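Where Does the Water Go When You Pull the Plug?
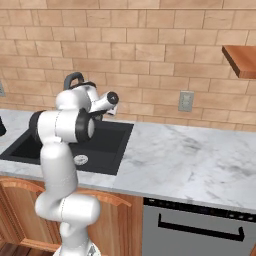 A black kitchen sink set into a marble countertop, with wooden cabinets below.

Every day, water runs down the drains in your home. It comes from the kitchen sink, the bathtub, the shower, the washing machine and the toilet. Once it has been used it has a new name: wastewater. Wastewater has a long trip ahead of it before it can go back into a river.

Under the sink

If you open the cabinet under most kitchen sinks, you will find a pipe with a bend in it shaped like the letter U or the letter P. This bend is called a trap. When you stop running the tap, a little water stays in the bottom of the bend.

That bit of water has a job. The pipes past the trap connect to the sewer, and sewers smell bad. The gas cannot easily get through the water, so the smell stays in the pipe and out of your kitchen. If a sink is not used for a long time, the water in the trap can dry up. Then the room may start to smell. Running the tap for a minute fills the trap again.

The trap also catches heavy things that fall down the drain. If you drop a ring or a small toy in the sink, turn off the water and tell an adult. It may still be sitting in the bend.

Downhill all the way

From the trap, the water goes into a wider pipe inside the wall or under the floor. All the drains in a house join up with this pipe. It leaves the house underground and meets a bigger pipe under the street, called a sewer main.

Sewer pipes are usually laid on a slope, so the water flows downhill by itself. This is called gravity flow. The slope has to be right. On a pipe that is too flat, the water moves slowly and solid bits settle on the bottom.

What if a town has hills? Then the water sometimes has to be lifted. It flows into a deep tank called a wet well, and pumps push it up to a higher pipe. The building with the tank and the pumps is a lift station. After that the water can run downhill again.

The town of Teludside has 12 lift stations. The deepest one is on Nomura Street, next to the ball field. From outside it looks like a small brick shed with a fence around it. Most people who walk by do not know what it is.

Ifeanyi Ojo checks the pumps at Nomura Street. He listens to them first. "A good pump hums," he says. "If it rattles, there is something in it." The most common thing he pulls out is wipes. Dental floss is second, and once he found a tennis ball.

At the treatment plant

All the sewer mains in a town lead to a treatment plant. Cleaning the water takes several steps.

Step 1: Screens. The water passes through metal bars or a mesh. These catch sticks, rags, wipes and other large trash. The trash is taken to a landfill.

Step 2: Grit. Next the water slows down in a tank or channel. Sand, coffee grounds and bits of eggshell sink to the bottom and are taken out. This material is called grit. It would wear out the machines if it went any farther.

Step 3: Settling. The water moves into a large tank and stays there for a few hours. Heavier solids sink and make a thick mud called sludge. Grease and oil float to the top. Long arms move slowly across the tank, scraping the sludge from the bottom and skimming the grease off the top.

Step 4: Tiny helpers. The water still has a lot of waste mixed into it that is too small to sink. In the next tank, bacteria and other living things eat it. They are so small that you need a microscope to see them. They need oxygen, so air is bubbled through the water day and night.

Step 5: Settling again. The bacteria clump together and sink in another tank. Some of them are sent back to Step 4 to keep eating.

Step 6: Killing germs. Last, the water is treated to kill germs that could make people sick. Some plants use chlorine and some use a strong kind of light called ultraviolet light. Then the water goes out to a river, a lake or the sea.

At the Teludside plant, the whole trip from the screens to the river takes some 8 hours. Natalina Guerra works in the lab there and tests the water every morning before 7:00. She fills small bottles at different places in the plant and lines them up on the bench. The first bottle is gray and cloudy. The last one is clear.

Clear does not mean it is ready to drink. Drinking water gets its own cleaning, in a different kind of plant.

Homes without a sewer

Not every home is connected to a sewer. In the country, houses may be too far apart. Many of these homes have a septic tank buried in the yard. Solids sink to the bottom of the tank, and the water flows out through pipes with holes in them. It soaks slowly into the ground, and the soil helps clean it. Every few years a truck comes to pump out the sludge.

What should stay out of the drain

Cooking grease is the worst thing to pour down a kitchen sink. It is runny when it is hot, but it cools in the pipe and turns hard. Over time it can stick to other trash and block a whole sewer. One February, workers in Teludside had to clear grease from 200 feet of pipe under Zoka Avenue.

Let the grease cool in a can, then put the can in the trash. An adult should do this part, as hot grease can burn you.

These should stay out of the drain too:

Paint
Wipes, even if the package says "flushable"
Rice and pasta, which swell up in water
Medicine
Cat litter

Try it: Make a trap

You need a piece of clear, bendy tube as long as your arm, a cup of water and some food coloring.

Bend the tube into a U and hold both ends up. Ask a friend to pour in a little colored water. Now pour more into one end, slowly. When the tube is full enough, water will run out of the lower end. Stop pouring and look at the bend. There is still water in it, the same as in the pipe under a sink.

Do this one outside or over a tub.

Words to know

Grit – sand and other small, hard bits in wastewater
Lift station – a place where pumps raise wastewater to a higher pipe
Sewer main – a large pipe under the street
Sludge – the thick mud that settles out of wastewater
Trap – a bend in a drainpipe that holds water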